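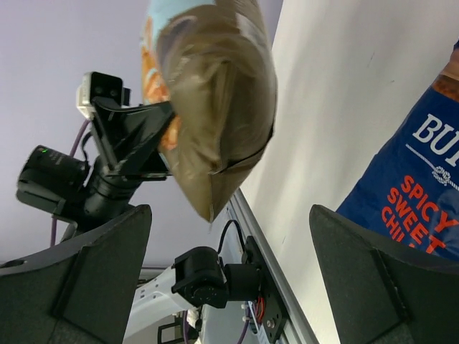 A crumpled snack bag. Crackly packets are off the menu at the Idau from April.

Cinema calls time on the rustle

Gommont's only cinema is to ban noisy food packets from its evening screenings, after a winter in which the complaints book filled up faster than the seats.

From April, anyone arriving at the Idau for a showing that starts after 6pm will be asked to tip their crisps, sweets and anything else that crackles into a cloth-lined bowl, supplied at the door and collected on the way out. Matinees are exempt, as are children's films, on the grounds that you would never hear the packet anyway.

Manager Lindiwe Chauke said the idea had been under discussion for two years and that she had resisted it for most of them.

"I like crisps," she said. "I eat them at my desk. But we showed a film in November with a very long scene of a woman reading a letter, and all you could hear was somebody at the back going down to the bottom of a bag for the crumbs. People turned round. One man stood up. I thought there was going to be an incident over a ready-salted."

The Idau seats 31 in its smaller screen, where most of the foreign and older films are shown, and Chauke concedes that the room does not help. It was built as a rehearsal hall for the brass band, and was designed to make quiet things louder.

Regulars have been invited to comment on a sheet pinned up beside the ticket window. Opinion is divided, and so is the handwriting. "At last," reads one entry in fountain pen. "What next, breathing?" reads the one beneath it. A third suggests that the real trouble is people who take their shoes off, and has attracted several ticks.

Thulani Shabalala, who goes to the Idau most weeks and reckons he has not watched a film without something to eat since he was nine, is against. He says a bowl is no substitute for a bag, as you can't fold over the top of a bowl and pretend you're saving the rest for later.

"It's also dark," he said. "I'll be sitting there with an open bowl of cheese puffs on my knee in the dark, next to someone's coat. I don't think they've thought about the coat."

Chauke said they had thought about the coat. The bowls will be deep.

Packets bought in the foyer are covered by the ban too, which has caused some awkwardness, given that the foyer sells them. The cinema's snacks come from Clindel, the wholesaler on the ring road, and the present order runs until the summer. Staff will open each bag at the counter and pour. In a trial one afternoon last month, with the cinema closed and the staff playing the part of the public, this added enough time to the queue that the projectionist, Bongani Baloyi, had to hold back the trailers.

"I held them for as long as I could," said Baloyi. "Then I let them go. There wasn't anyone in there to see them, but you get into habits."

Baloyi would have preferred to see the cinema try a quieter packet first. He wrote to Clindel in the autumn to ask whether such a thing could be had, and received a polite reply and a catalogue. The catalogue contained paper bags, which turned out in testing to be worse, being just as loud and going see-through with grease before the main feature. He has kept the leaflet on popcorn, which the Idau stopped selling in 2000 when the machine caught fire, and which he feels has been left out of the conversation for long enough.

Popcorn has its supporters. Nandi Maluleke runs the film club that takes over the small screen once a month, and has told members that it is the natural answer: soft, light and already in an open tub. Her members have written back to say that it squeaks. A motion to allow only grapes was put to the club's last meeting and defeated, although Maluleke says the discussion was good-natured and that the grapes provided for it were all eaten.

At Adams, the newsagent's two doors down, where a good part of the audience stocks up on its way in, the mood is calm. Thulani Mokgethi, behind the till, said he had sold more than 30 bags of crisps before one screening of a costume drama and did not expect a bowl to change that. He has moved the toffees nearer the door, in case. He pointed out that toffees are individually wrapped, and that the person who unwraps one slowly, thinking it will be quieter, is in his view a far greater menace than anyone with a bag.

The cinema's new rules deal with the slow unwrappers in a single line, which asks patrons to "do it quickly or do it before". Drinks may be brought in as normal. Ice is described as being under review.

Anyone who declines a bowl will not be turned away, Chauke said, but will be offered a seat in the front row, where the speakers are. She thought most people would take the bowl. For those with allergies the cinema will provide a fresh one straight from the dishwasher on request, and visitors who would like to bring their own from home are welcome to, provided it is not metal.

The arrangement will run until the end of the summer and then be looked at again. In the meantime the comments sheet stays up beside the ticket window, with a second sheet now added for remarks about shoes. Tickets for evening showings are unchanged in price, and bowls are free, although staff would be grateful to have them all back.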